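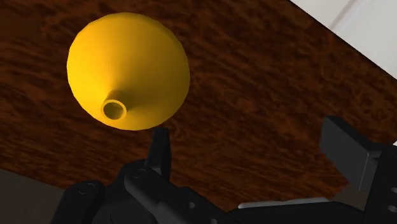 Reading time: 4 minutes

Speaker notes: Collecting Demonstrations in Simulation
Speaker: Shirin Fallahi, Gronmont
Session chair: Otakar Matoušek

Opening

Good afternoon. Thank the chair and the hosts at Zakside. State that the work was carried out jointly with Keyvan Bahrami and Rafail Athanasiadis, and that questions will be taken at the end.

The subject of this talk is the collection of examples for a manipulation policy. The training method itself was covered by Ehsan Parsa in the morning session and will not be repeated. The part that concerns us is the stage before training, when a person operates a simulated arm and the system records what that person does.

The Mornus set

Mornus contains 2000 episodes, all collected in simulation. An episode begins when the operator takes control of the arm and ends when the operator marks it complete or abandons it. Each episode carries a written instruction, the joint positions, the gripper state and the camera views.

Pause on the opening slide. The funnel is useful for explaining the close view. With the gripper open and near the object, the operator must decide where the fingers should go, and a funnel offers several answers: the rim, the wall of the cone or the spout. We did not instruct operators to prefer one. Two operators given the same sentence may grasp the same object in different ways, and both episodes are kept.

Say a word on rendering. The surfaces are plain and some of the models show their polygon edges. We considered a more detailed renderer and decided against it for this round. Escobar, the recording tool, has to save every view at the control rate, and a heavier renderer slowed the operator's display. A delay on the display shows up in the data as hesitation before the grasp.

Operator practice

Every new operator completes 100 practice episodes, and these are excluded from the set. Early episodes tend to contain long pauses, repeated closing of the gripper and large corrections of the wrist. Mr. Bahrami reviewed the practice recordings and wrote the guidance sheet now used at both sites.

The sheet is short. Operators are asked to approach at a steady pace, to close the gripper once where possible, and to lift clear of the table before moving sideways. They are also asked to leave a failed grasp in the recording if they recover from it. Recoveries are valuable to the policy and should not be edited out. 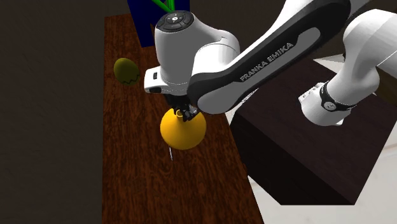
The lift is the point at which most of our labeling disagreements arose. One reviewer would mark the start of the lift when the fingers closed, another when the object left the tabletop. The present rule uses the second definition. It is applied by script from the simulator state, and reviewers no longer mark it by hand.

Other objects on the table are left where the layout places them. An operator who knocks one over continues with the instruction as given – the episode is flagged but retained. Layouts are drawn again for each episode, so that the policy cannot rely on a fixed arrangement.

Review and rejection

We rejected 400 recordings before arriving at the final 2000. The most common cause was a mismatch between the instruction and the object handled. The next was a fault in the recording, usually a missing camera stream. Mr. Athanasiadis has the full breakdown and will circulate it in August with the documentation.

If time is short, skip the next slide and go directly to the request.

Request to the audience

Groups wishing to contribute episodes should write to the Gronmont office before starting collection. We can supply the guidance sheet, the layout files and a copy of Escobar. Contributions must keep the original instruction text, including spelling errors made by the person who wrote it.

Return to the chair for questions. Questions on network size or training cost should be passed to Mr. Parsa.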